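2026-08-06, bench notes, cell 2

Finished going through Lesia's numbers for the background randomization run. The claim in the draft is that training with the loud wall panels makes the two-arm policy ignore whatever is behind the table, and that this carries over to plain walls at Sandenlow. I don't buy it yet.

What we have: 1,586 demos in the swirl panels, 371 with bare walls. The comparison policy was trained on the 371 alone. So the "effect of background" is also the effect of having more than four times the data, and I said so in May. Gion says the gap is too big to be explained by data volume. Maybe. Then it costs us nothing to cut the swirl set down to 371 and train again at the same 4,000 steps. Until that is done I'd like the word "robust" out of the abstract.

Second complaint. The panels are the same pattern every time. One loud background is still one background, and a policy can learn to lean on it just as well as on gray paint. Rehema suggested swapping the left and right panels between sessions, which is cheap and which we should have been doing from the start.

Container and tool tasks, both with the swirl panels up:

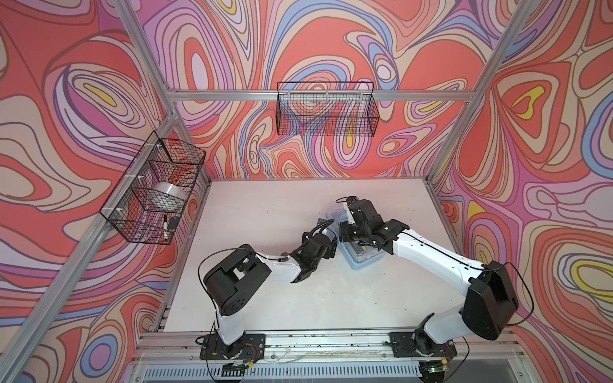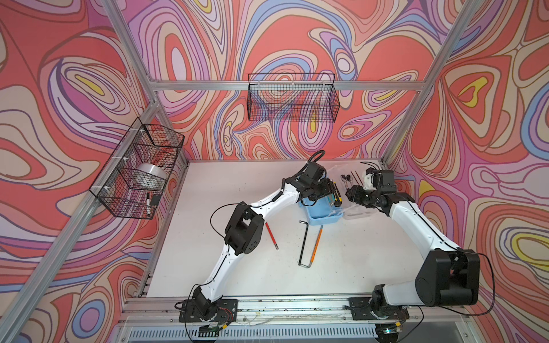

Third, the tool task scores. Pichit marks a trial as a success if the screwdriver ends up in the tray. Samran wants it lying flat as well. Both rules were used on the 197 eval trials and the sheet doesn't say which rule went with which trial, so I can't use that column at all. Somebody has to go back through the video. Probably me.

Also unresolved: the mesh baskets stay on the frame in every session, bare-wall ones included. If the policy is using them as landmarks it will look fine here and fall over at Sandenlow, where there are none. Want a short run with both taken down before anyone books travel.

To do
- matched 371 vs 371, three seeds
- panel swap (Rehema)
- one scoring rule, written at the top of the sheet
- baskets off, container task first
- ask Gion where the old wrist calibration file went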